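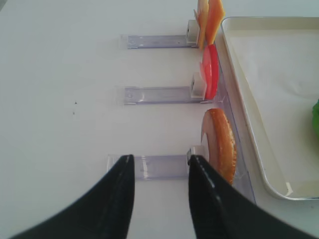
Why does the Prenska deposits ledger not agree with the bank for April?
The ledger has one receipt twice, for 1857.00. It was keyed by hand when the bank feed was down, then the feed came back and brought it in again. The customer is Zheng, the invoice is a single one, and the bank shows a single credit.

8 May 2022

Spent the morning on the April close for Prenska, then the trial run of the new matching rules in the afternoon. Notes on both, mostly so I don't have to work it all out again next month.

Prenska first. The difference was 1857.00 exactly, so I looked for one item before looking for a pile of small ones. Sorted the ledger by amount and there it was, two lines with the same amount and different references. The hand-keyed line has the invoice number in the reference field. The feed line has the bank's own string, which starts with the customer name and then runs into rubbish. Our duplicate check compares references, so it let both through. Reversed the hand-keyed one and left the feed line in place. Recon is now at zero. Reversal is dated in April. The period was still open, but I have locked it since.

Changed the duplicate check in the test company to compare amount, customer and value date, with a window of 3 days. Reference is no longer part of it. It flags the pair correctly. It also flags two real receipts from Sadau, who pay the same retainer for two sites on the same date. Those will have to be cleared by hand each month unless we split Sadau into two customer records. I would prefer to split them. Kaiwen Peng looks after that account and should decide.

Matching rules. Loaded the April bank file into the test company again with the old rules, saved the output, wiped it and loaded again with the new ones. Old rules left 60 lines unmatched. New rules left 31. Went through all of those one at a time and wrote the cause beside each in the workbook. Most are card settlements where the processor takes its fee before paying over, so the credit never equals the invoices. The rest are Nalex, who pay several invoices in one transfer and send the remittance by email a day or two later.

For the card lines I tried a tolerance on the amount. Bad idea. It matched a settlement to the wrong batch because the two totals were close. Took the tolerance out again. The better way is to load the processor's fee report as its own file and match on gross, with the fee posted to bank charges. The report has a batch number on every row. Have not built this yet.

For Nalex there is no rule that will do it. We need the remittance. Asked them whether they could put the invoice numbers in the transfer text and am waiting to hear. If they say no, the lines sit in unapplied cash until the email arrives, same as now.

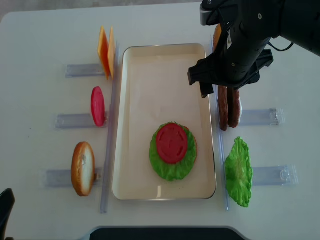 Can unapplied cash be left open over a month end?
It can, as long as every line has a customer on it and a note saying what we are waiting for. Lines with no customer go to suspense and have to be cleared before the period is locked.

I found four lines in suspense that did have customers and moved them. Nothing was wrong with them, they had been parked there during the feed outage and left. The aging report for unapplied cash now prints with the note column, which had been switched off in the layout.

One thing about the feed itself. When it came back it pulled in the whole gap, including the lines already entered. The setting is called "backfill from last good date" and it is on for every bank account we have. I don't want it off, as we would lose real lines. The fix is on our side: when the feed is down, key receipts to the holding journal and leave the cash ledger alone. Added that to the close procedure under step 2 and put a copy in the shared folder.

Still open:
Sadau, one record or two (Kaiwen)
Nalex reply on transfer text
Fee report import, need a sample file from the processor covering all of April
Run the new duplicate check over the first quarter and see what else comes up
Move the rules to the live company before the May close, only if the quarter run is clean

Test company is still loaded with the April file under the new rules. Please don't reset it, I want to compare it with the fee report once that is in.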